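Sorting Soft Objects with a Robot Arm
Project report, Introduction to Robotics, Team Rondonuwu

1. Background

Our team chose the topic "soft objects" from the list in February. The other topics were cubes, bottles and drawing. We named the team after the street where two of us live, and the name stayed also for the software folder, so please do not be confused if you see it in the code.

The task sounds simple. The arm must pick up an object from the table and bring it to the place which belongs to it. With hard cubes this is a known exercise, and the course notes from Jodley explain it step by step. With soft toys the same program gave us many problems. A soft toy changes its shape when the fingers press on it, and it does not have a clear edge where one can measure the width.

2. Setup

We worked at the table with the black curtain, which we shared with the Fleltetti team. They had the mornings and we had the time after 2 p.m. We used two views: one from the wrist of the arm and one from a fixed camera at the table. The wrist view is good for the last part of the movement, when the fingers are already near the fabric. The fixed view is better for the way to the object.
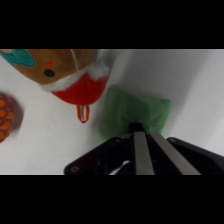
The first weeks we used only the wrist view, and this was a mistake. When the gripper comes close, the fingers and the housing hide a large part of the object, and the program loses its outline exactly at the moment when it needs it. We then changed the method. The program now saves the last good position and moves the remaining way without a new measurement. This worked well as long as the toy did not roll.

3. Collecting demonstrations

We moved the arm by remote control and recorded every try. In total we recorded 584 tries. Each of them was limited to 60 seconds – after this time the recording stopped and we marked the try as failed. We kept also the failed ones, in a separate folder, and this helped us later to find the typical errors.

The most typical error was a grip that was too high. The fingers closed on the upper part of the fabric, the toy was lifted for a moment and then it slipped out. We lowered the gripping point by 5 millimeters and the number of such errors became smaller. If we go even lower, the fingers touch the table, and then the arm goes into safety stop and has to be started again by hand.

The second error was in the labels. Two people in the team wrote the names of the objects differently, for example "plush" and "soft toy", and the training program understood them as two classes. We lost one afternoon with this.
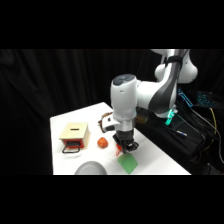
Why did we not use a suction cup?

A suction cup needs a smooth and closed surface, and most of our fabrics let the air through. We tested it one time with the cup from the Rormont kit and it could not hold even the lightest toy.

4. What we would change

We would write the list of labels before the first recording and not after. We would also change the light in the room less often. On some recordings the table is very bright on one side, and the program had more difficulty there – we did not have enough time to check if the light is really the reason.

The code and the notes are in the course folder under the team name. The failed tries are there too, sorted by type of error, and the next group can use them if they want to continue with this topic.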